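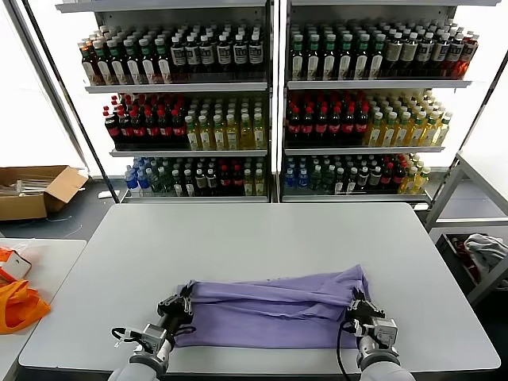 Hi, and thanks for opening this file instead of going straight to the zip!

# Brurton Folds

This is a small data card for my collection of notes and pictures about folding clothes on a big flat table. I started it because I fold a lot of laundry, I have opinions about it, and every guide I found online covered T-shirts and then stopped. Long sleeves, slippery cloth, things that are too wide for the shelf they have to live on — those got a sentence if they were lucky. So I began writing things down, and the writing-down got out of hand.

Version 2 is what you're looking at. Version 1 was a spreadsheet, and please don't ask me for it.

## What's in here

There are 1151 pictures and 200 written fold notes. The two don't match up one to one. A lot of notes have several pictures, and plenty of pictures have no note at all (I mean to fix that, and I've been meaning to since November).

```
brurton-folds/
 README.md
 pictures/
 notes/
 labels.csv
 glossary.md
 leftovers/
```

`leftovers/` is stuff I couldn't sort: garments I can't name, folds that were halfway between two kinds, a few things that may be scarves. Have a look if you like puzzles. Don't train or test anything on it, or at least don't tell me the numbers.

## The labels

I kept the columns in `labels.csv` short because I was the one filling them in.

| column | what I put there |
|---|---|
| `picture` | file name |
| `garment` | my best guess at what it is |
| `sure` | yes, mostly, or no |
| `color` | everyday color word |
| `stage` | flat, partway, strip, packet, roll |
| `surface` | table, bed, floor, other |
| `behind` | whatever is in back of the surface |
| `remarks` | free text, often grumpy |

The one people trip over is `sure`. Once a shirt is folded into a long strip you can lose the collar, the cuffs and the buttons all at once, and what's left is a rectangle of cloth. The purple one is a good example. I have it down as `long-sleeved shirt` with `sure = mostly`, and I'd rather leave it like that than pretend. If you need clean garment names, filter on `yes` and you'll lose a chunk of the strips. Sorry!

Color is also looser than you might want. Purple cloth with a lighter lavender band along the upper part still goes in as plain `purple`. I tried splitting out the lighter parts early on and drove myself up the wall, since a fold catches light differently from the layer under it and I was basically labeling shadows.

## Stages, the way I use the words

- **flat**: spread out, no deliberate folds yet
- **partway**: something has been folded over but it isn't a shape I'd name
- **strip**: a long horizontal rectangle, much wider than it is tall
- **packet**: short and squarish, ready to stack
- **roll**: what it sounds like

Creases don't change the stage. A creased strip is a strip. I used to have a sixth stage called `messy` and I took it out, because it turned into a place to put everything I was tired of looking at.

A word in favor of the strip, because I get mail about it. People want to skip from flat to packet, and for a T-shirt, fine. With sleeves I like to get the whole thing into one long band first, then take it by both ends and pull just enough to straighten it before the next fold. Holding both ends keeps the layers lined up. If you grab the middle, the top layer walks off on its own and you get that fat diagonal wrinkle. The big table helps here too! On a narrow one the ends drop over the side and drag everything along with them.

## About the `behind` column

I added this one in version 2 after a friend tried to search for "plain background" and got back something a lot busier. The white table is plain enough, but past its far edge there are two tall metal display units packed with drinks: cola with red caps, pale yellow and yellow-green teas, water with blue caps, dark bottles with white labels. Those rows are in `behind` as `bottled drinks`, and that's as far as I went. I don't list flavors and I don't list brands, and the bottles aren't labeled one by one. If you want a beverage dataset, you'll be happier somewhere else.

Do watch out for color, though. If you pull a rough color summary from a whole picture, the reds and yellows on the shelves will get into it and your purple shirt comes out some kind of brown. Crop to the cloth first.

## Getting started

Unzip it, open `labels.csv` in whatever you like, and sort by `stage`. That's the view I work in. The written notes are plain text and named after the garment, so `grep sleeve notes/*` gets you a surprising amount.

Two helper scripts used to ship with this, called Stuveo and Verkley. Stuveo made contact sheets and still runs fine on my machine, but I pulled it because it only ever ran fine on my machine. Verkley checked the labels for typos. It will come back once it stops flagging "hem" as one.

## Known problems

- The `remarks` column has 12 rows with a stray comma that breaks some spreadsheet programs. Quoting the field fixes it.
- `surface = other` is too big a bucket.
- Sweaters and heavy knits are thin on the ground. I live somewhere warm.
- A few early notes say "fold in thirds" when I meant "fold twice". These are different! I'm correcting them as I find them.
- Left and right in the notes are always as you look at the picture, never as worn.

## Using it

Use it for whatever you want, change it, pass it along. If you put it in something public, please call it "Brurton Folds, version 2" so people can find their way back to the label notes. An older copy is floating around under the name Manalo, with the stage column shifted down one row. If your rolls look like packets, you have that one, so delete it and grab this one.

Corrections are very welcome, especially for rows marked `no` under `sure`. Send me the file name and your guess, and tell me what tipped you off — a cuff, a seam, anything.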